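Against the mixed table

Storage advice usually begins with sorting by kind: stationery with stationery, food with food, toys in a box. I have followed it, and I think the rule is weaker than its supporters claim. Kind is a property of the object. Retrieval depends on where the object was last used, and a table in daily use gathers unlike things.

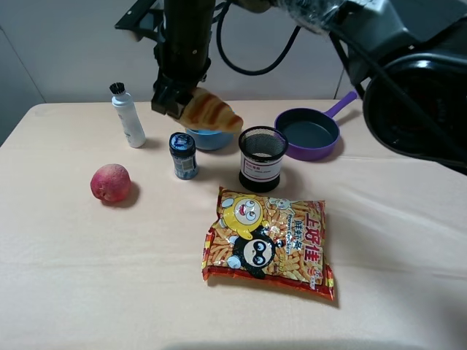

A pen holder beside a toy frying pan offends the rule, yet both are found at a glance. Low density does the work. If each item has clear cloth on every side, the eye needs no category to locate it. Hernán Guzmán objects that this fails as numbers grow, and he is right. Past a certain load, sorting by kind wins. Most household tables never reach that load.

My second objection concerns containers. A bowl or a mesh holder fixes the position of whatever goes into it, but it also hides part of the contents and part of what stands behind. Tall pieces should go to the back. Long handles should point towards the wall, clear of the front edge and of sleeves.

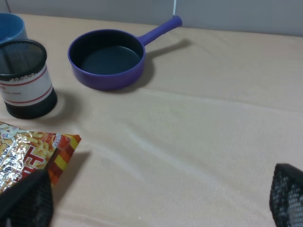

Cloth is the remaining variable. A plain, pale one gives contrast to nearly everything, but it creases, and light items tip on a fold. Roxana Zapata prefers a bare top for that reason. I would keep the cloth and pull it flat in the morning, which costs less effort than sorting the table by kind every evening.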